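One Bin Per Shape

Sorting tableware by set is a mistake in any room that serves more than one table. The set exists for the shop shelf. After the wash it should be broken up and stored by shape.

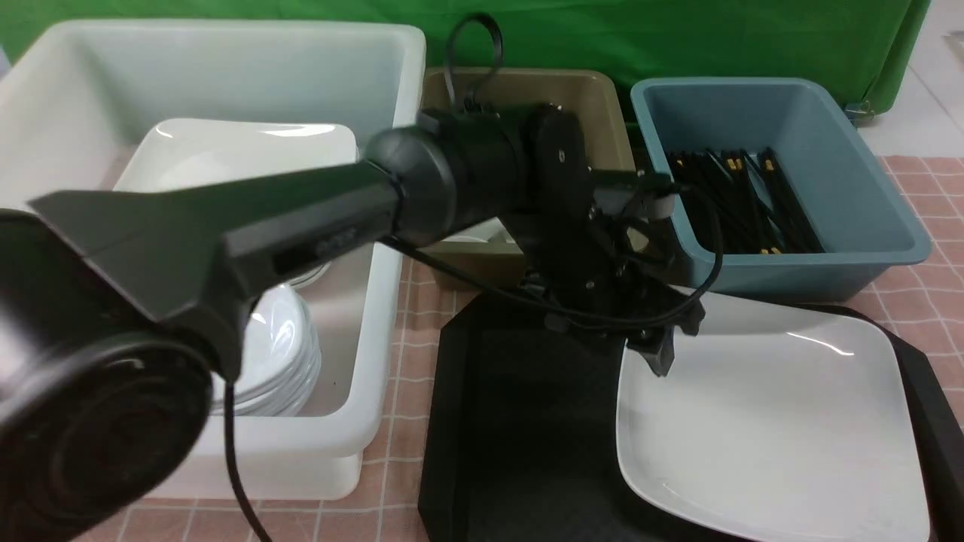

The usual objection is setting time. Someone laying a place has to visit several bins instead of lifting one complete bundle. At the Koltulow hall we timed both methods over 6 services in October, and bundles saved nearly 2 minutes per service. They lost far more at the other end, when every bundle had to be rebuilt.

Plates and bowls can share a large bin if each has its own stack. Square plates need this more than round ones, as a square plate turned a few degrees puts a corner out past the stack.
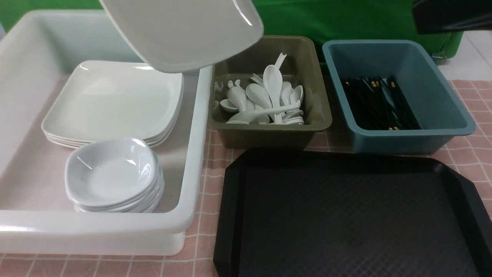 Spoons are a separate case. Ceramic soup spoons do not nest well enough to repay the handling, and a heap in a shallow bin is adequate. The Bider layout, which gives each spoon a slot, is wasted labor.

Chopsticks should lie in one direction, lengthwise in the bin.

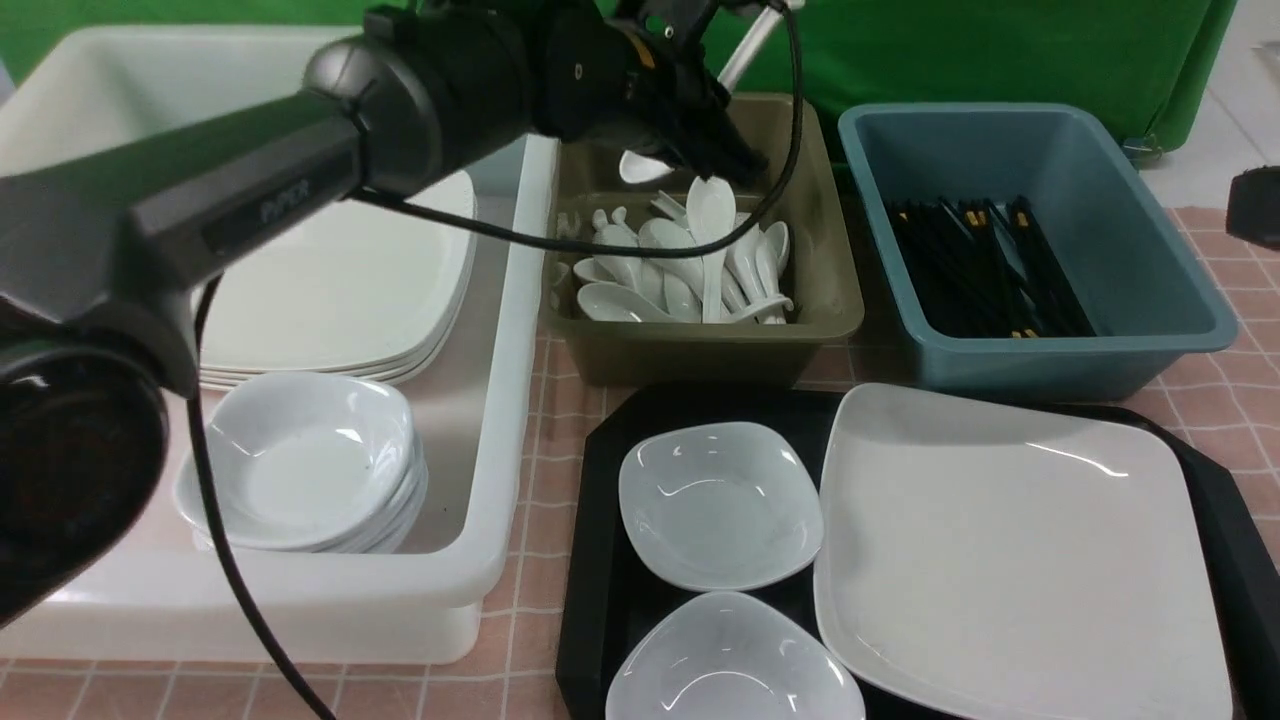

Trays stay out on the table until the bins are full. Storing them first only blocks the work surface.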